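Binton bench items – README
Last revised 3 Aug 2024 by Zodwa Mokgethi

Read this before you trust the labels. The set covers small things handled on a cream-colored tabletop: bottles, hand tools, loose toy bricks. The item sheet lists 51 names. I doubt there are 51 different items, as Pylyp Romaniuk and I each named things our own way until November and some were probably entered twice.

Bottles

The sheet has "black bottle", "oil bottle" and "nozzle bottle". I would use only the first. Contents were never written down, and a narrow top doesn't prove oil.

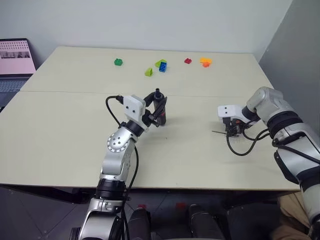 Black bottle, upright on the near section of the table.

Fill level is blank for all bottle entries. Please don't guess it from the shape.

Drivers

Listed as "screwdriver, black". Pylyp wanted the bit size added – I said no, not without a gauge. Tape color is a handy way to tell handles apart, but tape gets moved, so treat it as a hint.

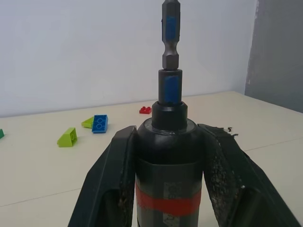

Black screwdriver handle with red tape, hex bit in its holder, toy bricks to the left.

Known problems
- 3 names have no matching item.
- Brick colors were entered from memory.
- The Punero copy of the sheet stops at row 70. Don't use it.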